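3.2 Surface wear on shared worktables

Tabletops were inspected in May at four sites, referred to here as Sorkar, Dirnari, Guillot and Braker. Each table had been in daily use for at least 20 months. Marks were sorted into scuffs, streaks and loose debris, and their direction was noted with respect to any equipment standing on the surface. Of the 40 tables inspected, 28 carried marks in more than one of these groups.

Scuffs tended to gather in patches, while streaks often formed longer diagonal trails that faded toward one side of the table (Figure 4). Such marks are consistent with objects being slid or dragged, although the inspection alone does not establish which objects were involved. 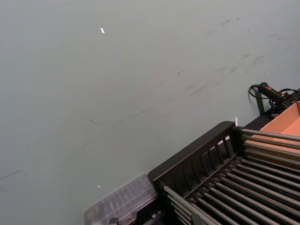 Figure 4. Gray-green tabletop with dark scuffs and streaks, beside a black rack holding parallel metal rods.

Loose debris was recorded separately and was not included in the wear score. Small white flecks, such as those on the table in Figure 4, were entered as debris whatever their material.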